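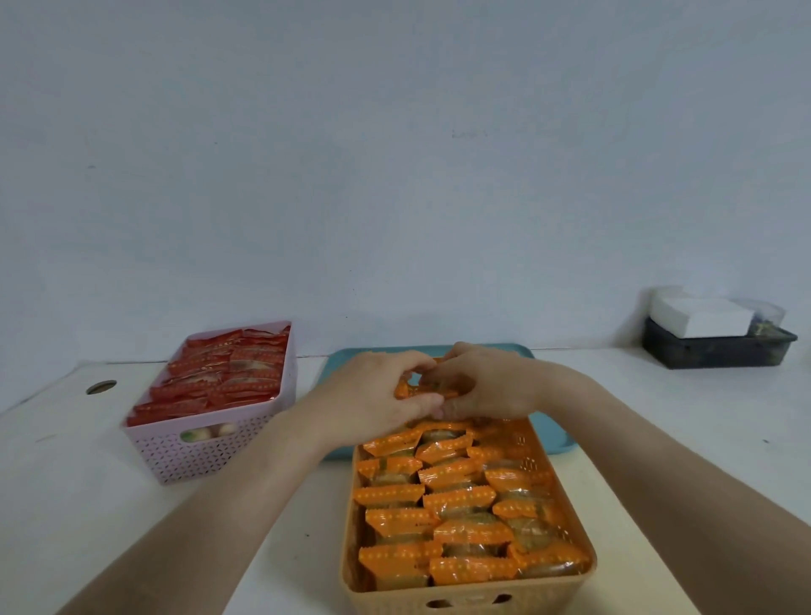

Both hands on an orange-wrapped snack at the tan basket, from the snack sorting recordings.

Questions and answers about the Mevora sorting result

Last updated 29/04/2023

Since we put the Mevora write-up online, we have been getting the same few questions, often from people who saw a headline number and wanted to know how much of it to believe. Our short answer is less than the headline. Longer answers follow.

What is the claim?

A policy trained on recordings of people sorting wrapped snacks by hand can do a similar sorting job on a robot with two arms. Our best version put 88 percent of snacks in the right basket. The earlier method we compared against, Kasura, did worse with the same recordings and the same robot.

Is 88 percent good?

It depends on what you wanted it for. In a shop or a packing room it would be awful. As a research number it is decent, but it comes from one type of table, baskets of one general shape, and wrappers whose colors make the choice easy. Red goes one way and orange goes another. A color sensor and some patience would get you a long way on that part of the job, and we think any reader should keep that in mind. The harder part is the grasping, and there the score tells you very little.

What counts as a success?

The snack ends up inside the correct basket and stays there until the arms are back at rest. We do not score neatness. A snack lying crooked on top of a row counts exactly as much as one slotted in beside its neighbors. Several readers have called this generous. They have a point, and Châu Đặng is rescoring the test videos with a stricter rule.

How much data did you use?

We recorded 3000 short episodes and trained on 2000 of them. The rest were dropped or held back for checks. The write-up gives one total for both groups, which was a mistake. If you drop the messy episodes before training, you have made the problem easier, and people should be able to see by how much. The split will be in the next version.

Why wrapped snacks?

Because they are a nuisance. The film is shiny, the packets crinkle, and the shape in your hand is seldom the shape you saw on the table. Rigid blocks would have given us a nicer score and taught us less. Snacks are also cheap, although we would not call that a scientific reason.

Why record from head height and not from the wrist?

We wanted both hands and the baskets in view together. The price is that hands and forearms hide things, often the very packet that matters. With the fingers closed around a wrapper, the model has to guess where the edges are. We have seen papers wave this problem away as a matter of more data. We have not seen evidence for that, and our own results do not supply any.
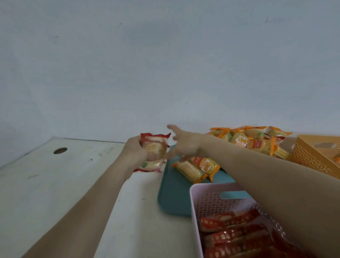
Do the two hands really work together?

Less than we first wrote. People pass packets from hand to hand, steady them, or bring the second hand over for no clear reason. The trained policy copies the reaching well enough. Whether it has learned what the second hand is for is another question. When Phong Từ turned off one arm for a set of trials, the score fell by 3 points – hardly a triumph for two-handed learning. We have changed the wording in the abstract.

Has anyone repeated the result?

One group, at Zusia, has tried. They matched our ranking of the two methods but got lower scores for both. Their lighting and baskets were different, and we can't say which of those mattered, or whether either did. Until a second group has run it, please treat the ranking as likely and the exact figures as ours alone.

Does it work on other objects?

We don't know. We tried a handful of soft packets from outside the training set and the results were poor, but there were too few trials to report a number. Please don't cite this page as saying that it fails, or that it works.

Is this the same as the Đoàn project?

No. Đoàn is our older work on opening drawers. Some of the recording software is shared. The models are not.

When can I get the recordings?

We are aiming for October. The dropped episodes will be included and marked as such.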